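Lab robotics, session 7 handout: the arm that thought it was somewhere else
Wed 28 October

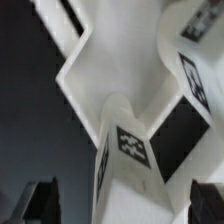 I promised last time that we'd do a proper failure, start to finish, and I've picked the one from our Gostport cell because I was there for most of it and I still wince a bit. You'll want your notes on tag tracking from session five. If you missed that one, borrow someone's, as I'm only going to go over it quickly.

Quick reminder then. A fiducial marker is one of those square black-and-white tags. The camera finds the black border, reads the pattern of squares inside to get an ID number, and works out from the four corners where the tag is and which way it's facing. If the tag is fixed to a bit of gripper, and you've measured exactly where on the gripper it's fixed, then you know where the gripper is. We put tags on several faces at different angles, so that whichever way the thing turns there's at least one the camera can get a decent look at. Lovely idea, and most of the time it works a treat.

What happened

The job was dull. Pick a plastic tub off a shelf, carry it across, put it down in a rack. The tubs came from Viddale and they're light, nothing in them could hurt anyone. We'd had the cell running since August with hardly a grumble. The control program was called Morgan (don't ask, it was named before my time) and Morgan took its gripper position from the tags and mixed it with the numbers from the joints.

On run 302 the arm came in to the rack, stopped short, gave a sort of twitch to one side and then drove the gripper straight into the upright. It wasn't going fast. It made a horrible noise all the same! The force limit tripped, the brakes came on and everything sat there looking guilty. One finger mount was cracked and the rack was bent. I was outside the fence with a cup of tea, so the only injury was to my jumper.

My first thought was a loose bolt. I was wrong, and I lost a whole morning to being wrong, checking every fixing on that gripper with a torque driver. Please put that in your notes: I started with the thing I knew how to check.

What the log said

The joint numbers were fine right up to the bump. The tag position was fine too, until the last moment, when it jumped 23 mm sideways between one reading and the next. Nothing on a moving arm can do that. Morgan saw the jump, decided the gripper was off its path, and "corrected" it. So the twitch was the arm doing exactly as it was told, with bad information.

Why did the reading jump? There were two things going on, and either one alone would probably have been survivable.

First, the angle. As the wrist turned near the rack, the camera lost its good straight-on tag and was left with one it could only see nearly edge-on. Think what that does to the corners. A square seen from the side squashes down to a thin strip, so the corners are only a few pixels apart in one direction, and being one pixel out makes a big difference to the answer. You can also get two quite different tilts that fit the same four corners almost equally well, and the software can flip from one to the other. That's the ambiguity problem from session five, out in the wild.

Second, the picture itself. We'd turned the video compression up to save space on the recorder. Compression is hardest on sharp black-to-white edges, and a tag is nothing but sharp black-to-white edges. The borders went soft and blocky. The tag still read perfectly well, mind you! The ID came out right every time, and that's what fooled us. Getting the ID right tells you which tag it is. It tells you very little about how good the position is.

I'll add a third that I can't prove. The tags had picked up a few grubby marks from handling, and I don't suppose they helped. When I cleaned them and reran the same move slowly, it still jumped, so I don't put much on it.

Why the safety bits didn't stop it sooner

The force limit did its job, but it only does its job once you've hit something. We had a check for a lost tag: if no tag was seen for 200 milliseconds, stop. It never fired, as a tag was always seen. We had no check at all for a tag that was seen and wrong. I'd read that code myself and thought it was fine.

The other gap was the joint numbers. They disagreed with the tag by a mile, and Morgan had both in its hands. It had been set to trust the tag more, for good reasons to do with a bit of play in the old gripper. We'd changed the gripper and never gone back to the setting.

What we changed

The camera software now throws away any tag seen at too steep an angle, even if that leaves it with none. If none are left, the arm slows down and goes on joint numbers only, and stops if that lasts too long.

Any jump bigger than the arm could really have moved in the time is a fault, and a fault means stop. It doesn't get to steer.

Where two or more tags are in view, they have to agree with each other before either is believed.

The tracking camera's feed is no longer compressed. The recorder gets its own squashed copy and can do what it likes with it.

Changing the gripper now means going back over the trust settings as well, and it's on the same sheet as the remeasuring of the tags. The folk at Cistinton, who have the twin of our cell, made the same changes and found their stop check tripping nearly every day for the first week. Those had all been small jumps before, quietly steered through. I found that a bit chilling.

For next time

Have a go at these before the next session, in pairs if you like.

Sketch a gripper with tags on three faces and work out a wrist angle where every one of them is a poor view. Then add one tag to fix it, and see whether you've made a new bad angle somewhere else.

Take the sample log from the course folder and find the jump. There are two smaller ones earlier in the same run. Write down what limit you'd set to catch them, and how many false stops you'd get with it.

Write half a page on whether the arm should have been allowed to carry on moving at all once the straight-on tag was lost. I've changed my mind on this twice, so I'm happy with either answer as long as you argue it.

Bring safety glasses, we're in the cell for the second hour.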